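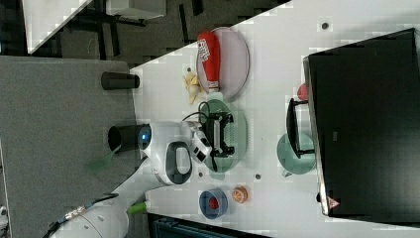

Comprei o jogo de pratos Drusik em julho, na loja online da Nastska, e prometi a mim mesma que só escrevia depois de uns bons meses de uso. Pronto, passaram. Uso diário, almoço e jantar, máquina quase todas as noites. As cores são mesmo assim, o rosa clarinho e os verdes pálidos, e numa mesa branca ficam bem melhor do que na minha antiga de pinho, onde parecia tudo meio deslavado. Foi isso que me convenceu a mudar de mesa, mas já lá vou.

Preço: paguei o conjunto em promoção, não me lembro do valor certo. Entrega em 4 dias, caixa bem acolchoada, nada partido. Ponto a favor da Nastska, que da outra vez me mandou uma saladeira em cacos e demorou um mês a responder.

Peso. São leves. Demasiado, para o meu gosto, escorregam quando se corta carne. Quem come sobretudo massa ou sopa nem vai dar por isso. Empilham direitinhos e cabem no armário estreito por cima do lava-loiça, coisa que os meus antigos Orketti não faziam nem à força.

Riscos: alguns. Facas de serrilha deixam marca, vê-se mais nos verdes, contra a luz. Manchas: molho de tomate sai bem, caril nem por isso. Deixei um prato rosa de um dia para o outro com açafrão e ficou uma sombra amarelada que só saiu com bicarbonato, à terceira tentativa. Nas máquina, cesto de baixo, programa normal, sem problema. No programa intensivo achei que perderam um bocado de brilho, mas pode ser impressão minha.

Microondas: aquecem muito na borda. Levem um pano.

Comparação rápida. Os Fourie são mais pesados, mais bonitos ao toque e bastante mais caros. Também lascam, tive dois assim em menos de um ano. Os Orketti aguentam tudo mas são feios, desculpem. Os Drusik ficam no meio, e para casa com crianças era o que voltava a comprar. Já caíram ao chão da cozinha várias vezes e nada.

O que não gostei: não vendem peças soltas. Se se perde um prato é preciso comprar outro conjunto inteiro, e a referencia 1014 (a minha) anda esgotada desde o Natal. Escrevi a perguntar, resposta automática. Também não há taças na mesma cor, só em cinzento, que não liga com nada.

A tal mesa: tampo branco, limpa-se com um pano húmido, mas mostra todas as migalhas. Fica para outra review, que esta já vai longa e tenho o forno ligado.

Nota final: 4 em 5. Tirava meio ponto pelas peças soltas mas o site não deixa.

2025-04-13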